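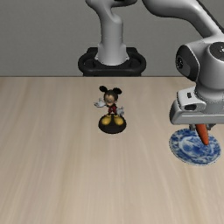

Robots need practice, just like you do when you learn to juggle or ride a bike! When our reporters went to the open day at the Zovell robot lab in June, the first robot they met lived inside a computer. It's called a simulation, which means a pretend world that follows the same rules as ours, so things in it can fall, roll and bump into each other. In this pretend world there was a carrot in the robot's gripper, right over a blue and white plate, with a Mickey Mouse figure standing on the table close by. The robot has to think about all of them - it's no good moving a carrot if you knock Mickey flying!

Elsie Penrose showed us round. She told us the robot can have 3000 practice goes in a night, and if it drops something there's no mess to clear up. Brilliant!

How does it know where to move?
A robot arm bends at its joints, a bit like your shoulder, elbow and wrist. The computer works out how far each joint should turn to get the gripper to the right spot. Try touching your nose very slowly and feel how many parts of your arm are moving. Your brain does all that without you noticing!

What happened next?
Bakari Makokha took us to see a real arm called Jonum. It moved much more slowly than we expected, and Bakari said that was for safety. We all stood behind a yellow line and watched it stack foam blocks - the tower wobbled and everyone gasped. Then we had a go at steering it ourselves with a joystick, and it's a lot harder than it looks.

Word to remember
Gripper: the part of a robot that holds things, like your finger and thumb.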